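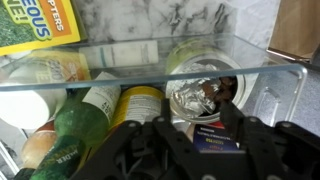
The report from Suvwood called it a grip fault, and Odile's daughter had been sent to find out whether that was true. She had read plenty of reports. A grip fault was what a company wrote down when it didn't want to write down anything else. The arm had closed on something at 15 newtons over its limit, held on through 3 stop commands, and then let go on its own as if it had lost interest. Now it was back over the clear bin of groceries, jaws on either side of the open can with the foil stuffed in it, and the man from Belari was telling her the patch had taken care of everything.

"Everything," she said.

"The force reading was stale. It thought it was holding nothing, so it squeezed."

"And the stop button?"

He looked at the onion in the corner of the bin. "That goes through the same board."

She wrote that down. It wasn't in the report. The report had a nice chart, and a sentence saying 2,000 picks had been completed without incident, and no mention of a stop button wired to the thing it was supposed to stop.

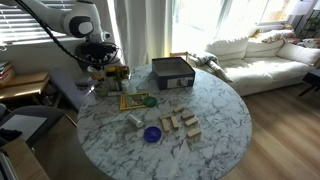 Refilwe Jacobs

They moved on to the table. He wanted her to see how gentle it was with small things, and she let him talk. The arm hung over the jars at the left edge, close enough to the gray chair that she asked who usually sat there.

"People don't sit there when it's running."

"Is there a switch in the seat? A mat on the floor?"

"There's a rule," he said.

She had been in Tanosville for 7 hours and had heard the word rule from everyone she met. At Agbenyega they'd had a rule too — a good one, laminated — and she had spent most of June reading what happened after it.

"Run it," she said. "Then I'll press stop."

"We don't like to stop it in the middle of a pick."

"I'm sure you don't."

He typed something and stood back, farther back than she would have expected from a man with that much faith in his patch. She put her thumb on the red button. Past the wooden blocks, past the blue lid, the sun was all over the white sofa.

"Whenever you're ready," he said, and took one more step toward the door.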